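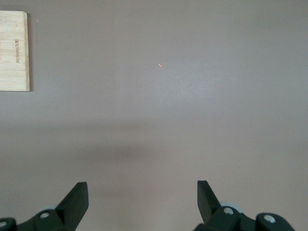 *A bamboo board with its maker's mark along one edge.*

**Part-time kitchen assistant, Goodall Tearoom, Trilolholm**

We're hiring a kitchen assistant for the tearoom on the ground floor of the old Brenance mill. The building dates from 1845, so expect stone floors and a narrow back stair to the storeroom.

Shifts run from 8 a.m. to 2 p.m., up to four days a week, and include every other Saturday. The job starts in the first week of November. Pay is hourly and goes out every two weeks. Lunch is included.

**The work**

- Prepping salads, sandwich fillings and soup vegetables
- Washing up by hand and running the dishwasher
- Checking in the bread and dairy deliveries
- Oiling the wooden boards on Mondays
- Helping at the counter when there's a line

You don't need restaurant experience. You do need to be able to lift a full stockpot and be on your feet for most of six hours. A food handler card is useful, and we pay for the class if you don't have one. There is no evening work, except for two private dinners before the holidays.

The Nekell bus stops across the street. Staff can park behind the mill, but the gate is locked until 7:30.

**To apply**

Send a short note about yourself and the days you can work to Pauline Nuttall, or leave it at the counter in an envelope with her name on it. A resume is fine but not required. Please include a phone number and one reference.

Applications close 27th September. Trial shifts are paid and take place the week after.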